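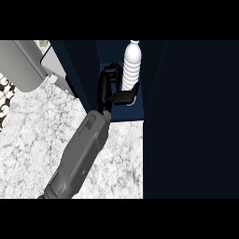

Fernanda Matos wrote in to ask whether she really has to empty the whole bottom cupboard before giving it a clean, or if she can just work around the pots. Empty it, Fernanda! It's ten minutes of clanging and then you get to enjoy the good part.

Low cupboards are my favourite job in the kitchen. Everything ends up down there — onion skins, rice, the lid you blamed your brother for losing — and the change is so satisfying when you're done.

What I use

A litre of warm water with 80 mL of plain white vinegar
A squirt of dish soap
Two old cotton tea towels, one damp and one dry
A soft toothbrush for the hinges
Bicarb soda for anything sticky

Vacuum first, always, with the crevice nozzle right into the back corners. If you wet the crumbs they turn to paste and you'll be scraping them out with a butter knife (ask me how I know). Then wipe from the back towards you, rinse the cloth often, and go over it all again with the dry towel. Leave the doors open for a couple of hours before anything goes back in.

Dark cupboards show every streak, so go easy on the soap and buff in straight lines. Try the vinegar mix on a hidden spot first, and keep it well away from stone.

Liners are worth it! I cut mine from a roll 100 cm wide, which does my widest cupboard in one piece with a bit left over for the cutlery drawer. Measure the floor of the cupboard at the back as well as the front. Mine is 723 mm across the front and a smidge less behind, and the first liner I cut buckled up like a wave.

Heavy pots go at the front, things you only bring out in December at the back. Stand baking trays on their sides in a cheap file rack — I love this one so much I've done it in the laundry too.

Next up is the cupboard under the sink, so send me your tricks for getting around the pipes.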